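Support > Simulation > Kitchen tasks > Ticket 637

Subject: Which clearance rule applies when the arm is inside the refrigerator?
Status: Closed
Site: Evanville
Project: Batudia

Opened by site, Saturday, 9:40

Good morning. We run the refrigerator task in simulation before we permit it on the real arm. Our rule sheet, which we received from Keskinen in May, says in point 4 that the arm must keep 70 mm from every fixed surface "during approach". Point 6 says 26 mm "during work". It is not written where the approach ends and the work begins. Our checker, Uten, stops the run each time the hand passes over the shelf, with the message "clearance below limit, phase approach".

We did the following before writing to you:

- restarted the checker and loaded the rule sheet again
- opened the door wider by 23 degrees, no change
- removed the door bins from the model, no change, so we put them back

We do not want to lower the limit in point 4 only to make the message go away. Please advise which number is correct.

Reply from support, 11:15

Thank you for the clear report. Please send one view from the run with the hand over the shelf, with the door and both door bins in the picture. Please also tell us if the shelf had any objects loaded.

Reply from site, 11:50

The view is attached. No objects are loaded on the shelf or in the bins. We keep it so until the empty run is accepted, as point 2 of the sheet asks.

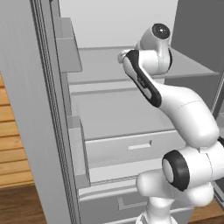 Attachment 1: Simulated run, door open, hand of the arm over the bare shelf.

The checker does not complain about the door. It complains only about the shelf.

Reply from support, 13:30

We looked at the view and at your log. The arm model is loaded correctly and your reading of the sheet is also correct, the text is missing a definition. In our practice the approach ends when the hand crosses the plane of the front edge of the shelf. After this plane the work limit is valid for the hand only. The forearm and the elbow must still keep the approach limit, also when the hand is inside.

Please do these steps in this order:

1. In the checker, add a phase border at the front edge of the shelf.
2. Assign the 26 mm limit to the hand and wrist behind this border.
3. Leave all other links at 70 mm.
4. Run again with the empty shelf and save the log under the ticket number.
5. Write the border in your local copy of the rule sheet, so that the next shift works with the same rule.

Do not switch off the shelf as a collision object. We have seen this at other sites and it hides real contacts later.

Reply from site, 15:05

Steps 1 to 5 are done. The run finished without a stop. One question remains: must we set a separate border for the drawers under the shelf?

Reply from support, 15:20

Yes, one border for each drawer, when you begin the drawer task. For the shelf task it is not required. We will add the definition to point 4 in the next version of the sheet. Closing the ticket, please reopen it if the message returns.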